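Skodport build log: the gripper stops slipping

5/27/21

Posted by Oi-ling Ng

The arm team met again last night and we finally closed the grip problem, or at least the part of it that cost us points at the Mindon meet. For anyone who skipped the previous entry: the task is to take an item out of a basket and put it down on the table inside a marked area, with no human input after the start signal. We were dropping it on the way out.

The first suspect was motor current. Kong is the controller board we wrote ourselves in the fall, and it had a limit set low because we burned out a servo in October. Raising the limit helped a little and made the servo hot. We put it back.

The second suspect was the closing speed. The old code commanded the fingers to a fixed width and then lifted straight away, without checking that they had arrived. The position log showed the lift starting while the fingers were still moving. The new code waits until the reported width has stayed the same for 14 control cycles, then lifts. That one change fixed most of the drops. I should have plotted the log a month ago.

Zender is the name of the vision script, and it still has a bias to the left. It finds the item from the wrist camera and returns an offset in arm coordinates, and the offset is wrong by 4 mm whenever the arm approaches from the far side. I suspect the camera bracket is rotated slightly from the drawing. I'm going to run the calibration again with the bracket screws tightened first, in that order this time.

We moved the basket to the right of the work area for the new runs, so the arm starts over bare table and has to travel before it picks.
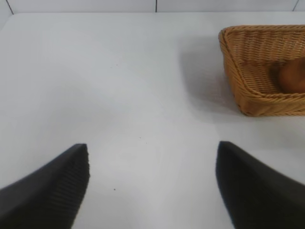

Start pose matters more than I expected. With the gripper parked low, the planner takes a long detour to clear the basket rim, and the wrist joint ends up close to its limit. Parking higher removes the detour but gives Zender a worse first look. We settled on a middle height and saved it as pose 17 in the config file. Please don't renumber the poses, other scripts call them by index.

The grooved pads stay. We tried smooth ones over the winter and went back.

Open items for next meeting: recalibrate, reprint the bracket if the screws turn out not to be the cause, and clean up the logging so that it stops writing a new file on every restart. The shared folder had 1525 of them when I looked. I have deleted the empty ones.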